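Two arms, one bowl: a visit to the Ovside workshop

November 2019

The builder doesn't want a name in this. "Put down the bench number if you have to," the builder says, already halfway under a table looking for a hex key. Bench 7, then. Ovside is a shared workshop, members pay by the month, and bench 7 has been given over to a two-armed kitchen helper called Pleltemano since July.

It started as one arm. One arm could pick up a mug and put down a mug and that was about it. "You try clearing a table one-handed. You can do it, it's just miserable. So I built the second one out of spares from the first, and then the spares ran out, and then I started spending money."

How much money? A pause. "$493 on the second arm. I'm not telling you the first."

The arms are black, blocky, joint after joint with cable running over the top. The builder is not proud of the cabling. It used to be zip-tied down tight and it tore a connector out the first time the elbow went all the way over, so now it gets a big loose loop and a bit of extra. "Looks terrible. Hasn't failed."

Most of the talk is about grippers. The fingers come off with 2 screws each and there's a shoebox of old ones, flat ones, hooked ones, one pair dipped in tool handle rubber that picked up every crumb in the building. The current shape is pointed. Why pointed? "Rims. Everything in a kitchen has a rim. A fat finger knocks the thing over before it gets hold of it."

And bowls are the hard part, apparently. A mug has a handle, straight sides, it more or less tells you where to grab. "A bowl gets narrow going down. You squeeze it from the sides and it wants to climb out of your hand. So you want both arms, one each side, up at the rim, and now they have to agree with each other. Mine don't always agree."
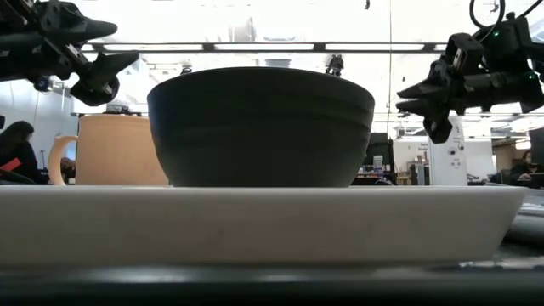

Bench 7 at Ovside, with both arms clear of the bowl and the mug.

Dark dishes are a seperate headache. The software finds edges, and a near-black bowl gives it less to go on than the builder would like. "The orange mug it gets every time. I could throw that mug across the room and it would find it. The bowl, it'll tell me the bowl is a shadow." The ceiling lights at Ovside don't help, they're long and very bright and they can't be dimmed for one bench. Other people are trying to solder.

Do the other members mind? "They like it when it drops things." Plastic only for the first few weeks, house rule, and the builder agreed to it after one bad evening with a borrowed plate.

The software is a mix. Motion planning comes from a package called Gostgate, free for hobby use, with a manual the builder calls "optimistic". The part that keeps the two arms from hitting each other is home-made and it's 274 lines long, most of them written twice. "First version just stopped everything when the arms got close. Very safe. Also it never picked anything up – they have to get close, that's the whole job." The second version lets them in near each other but slows them way down. Slow enough that you can go get coffee.

The servos are Sugiyama units, bought used. Asked if they'd buy them again the builder shrugs. The wrist ones run fine. The shoulder ones whine when they hold a pose, and you hear it from the far end of the shop. "I've stopped hearing it. That's probly a bad sign."

What would they do different? Start with the base. The first one was a scrap board with clamps and it walked across the table a little on every move, so every calibration was wrong by lunch. Weeks went on chasing that in code. "I was rewriting math. It was a clamp."

There's a list taped inside the lid of the toolbox. Softer pads. A proper stop button, big one, both sides of the bench. Relabel the motor cables (two of them are labeled "elbow L"). Further down, in different pen: forks.

"Forks are next year," the builder says. "Forks lie flat. I don't want to talk about forks."

And is it going home, in the end, to a real kitchen? That was the plan. The kitchen counter has been measured and the arms are too tall, they'd hit the cabinets on the way up. So either the arms get shorter or the cabinets come off. "I rent," the builder says, and goes back to looking for the hex key.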